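Office & Study > Desks and Worktops > Replacement Tops

Werdale Replacement Desk Top, 1216 mm

The Werdale top is a flat replacement surface for two-post and four-leg desk frames. It is supplied without legs, frame or drawers. The underside is unfinished apart from a balancing layer and carries no pre-drilled holes. Pilot holes should be marked from the frame itself and drilled to a depth of 9 mm.

Dimensions and weight
Width: 1216 mm
Depth: 685 mm
Thickness: 25 mm
Weight: roughly 19 kg
Order code: 2685

Surface
Light wood-grain finish, satin lacquer. Grain pattern differs from one top to the next, and tops ordered as a pair are not matched. Where two tops will stand side by side, state this in the order notes and Walczak will select from the same batch if stock allows. The lacquer reflects overhead light. For desks placed directly under a ceiling fixture, the matte version (made to order, lead time four weeks) is the better choice.

Frame compatibility
Fits Gustent fixed and height-adjustable frames with a crossbar between 900 and 1150 mm. On frames with a motor housing at the center, check that the housing sits clear of the cable opening before drilling. Frames from other makers can be used if the mounting plates are flat and at least 60 mm wide. Do not use screws longer than 20 mm.

Cable opening
Round, placed toward the rear edge. Cap sold separately. A second opening can be cut on request, but not within 80 mm of any edge. Tops with extra openings cannot be returned.

Care
Wipe with a damp cloth and dry at once. Do not use scouring pads, solvents or wax polish. Small scratches can be treated with the lacquer pen from the Stondavton repair kit. Allow the pen to dry for 12 hours before placing anything on the spot.

Delivery
Shipped flat in one carton. Inspect the corners before signing. Damage claims go to Irena Makowska in the parts department and must include the order code.
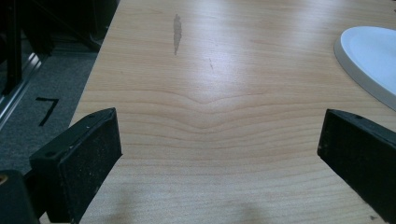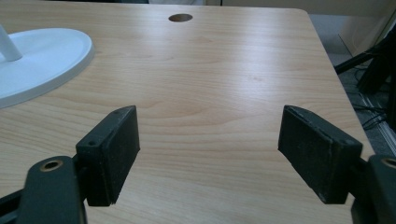

Light wood-grain tabletop. Second view: far edge and round cable opening.

Walczak Office Parts | Contact | Terms of sale | Back to top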